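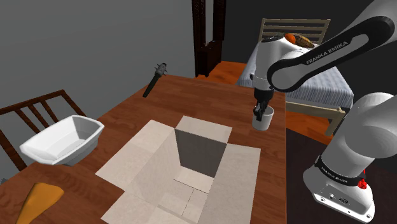
13 March 2025

Long entry today, sorry in advance to whoever reads these on their lunch. I wanted to get it down while it's fresh, because the packing bench conversation went on much longer than the packing bench work did.

First the dull part. Cup-to-box task in the simulator, table scene, open carton, the usual jumble of stock objects from the library. I am still using the Franka because that is what we will have on the real bench in June, and the grip settings ought to carry over. The batch overnight was 400 runs on the plain cup and I have been going through the failures this morning with a pot of tea. The good news is that the failures are boring. Most of them are the wrist arriving a little too low over the cup, so that a finger touches the rim on the way down and the whole approach is spoiled from there. I raised the approach height, slowed the last bit of travel, and started another batch of 100 before I went downstairs.

Carton flaps: I have left them folded flat on the table for now. Čierny wants them standing up, as they would be on the line, and he is right that it matters, but I would like one thing to go well before I make it harder. He has agreed to let me have until the end of the week and then he is going to nag.

Now the real part. I took the laptop down to the packing room and sat with Marlene Tremblay and the early shift for most of an hour. We have been calling the whole project Pillow up here (soft landing for breakable things - I still like the name) and I realized pretty quickly that downstairs the name had not gone over so well. One of the newer packers thought it was a mattress product. Another had heard "Pillow" in the same sentence as "headcount" and had been quietly worrying since the last site meeting. I felt bad about that. We have been so busy arguing over finger pads that we let the news travel by itself, and it traveled the way news does.

So I put the recordings up and let them watch. They were kind about it, and they were also much better critics than we are. Within a few minutes Marlene had spotted that the arm comes to every cup from the same side no matter which way the handle is turned. She turns the cup on the table first with two fingers, without looking, so that the handle ends up where her palm wants it. She has been doing it for so many years that she had to do it three or four times in the air to tell me which fingers they were.

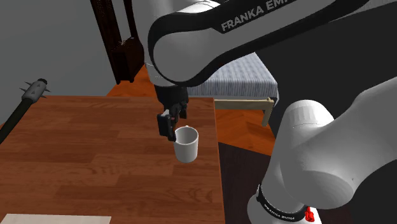

I had the handle down as a nuisance, something for the gripper to stay clear of. Her way of seeing it is that the handle tells you how the cup will sit in the carton, so you want to know where it is before you lift and not after. I have written that on the board upstairs in large letters. It probably means adding a turning step before the grasp, or at least choosing the approach angle from the handle position, and either one is a decent chunk of work. Fludano's planner has a hook for it, I think. Need to read the manual properly this time.

We also talked about what the day would look like with the arm in it, and I want to record this fairly, because it is easy to come back upstairs and only write down the nice bits. The wrists came up first. Everybody in that room has a sore wrist or knows which week of the season it will start, and there was real warmth toward anything that would take the plain cups off their hands. Last month's count for plain cups was 2,842, all by hand, and Marlene says the plain ones are the worst for it as there's no variety in the movement.

Then the other side of it. The plain cups are also where people talk. You can pack those and have a conversation, and you can't do that with the gift sets, which need your eyes the whole time. If the arm takes the easy work, what is left for the people is a full shift of the fussy work, and they would like that to be understood before June and not found out in the fall. I had never once thought of it. I said so, and I said I would bring it to the planning meeting, so here it is in writing: gift sets all day is a harder job, and the rotation and the breaks need to be looked at along with the cell.

There was a question about pay grades for whoever minds the arm. I couldn't answer it. Fivance are costing the installation for us and I don't believe their sheet has a line for training at all, so I'll ask, and I'll ask again if I don't hear.

Marlene has offered to come up and work through some failures with me, on the clock, which her lead has already approved. I would like her to have her own login and not have to sit over my shoulder. Can somebody set that up?

Batch of 100 finished while I was downstairs. Rim touches are well down with the higher approach. There are 3 runs I don't understand, where the fingers close nicely and the cup still slips on the lift, and I suspect the friction value on the pads is left over from the old material. Checking that next.

To do:
Friction value, finger pads.
Handle position before grasp - read the planner manual, then talk to Čierny.
Flaps standing up (he will remind me).
Training line, Fivance.
Rotation and breaks onto the planning agenda.
Login for Marlene.
Take a proper printed page downstairs saying what Pillow is and what has and hasn't been decided, and stay while they read it.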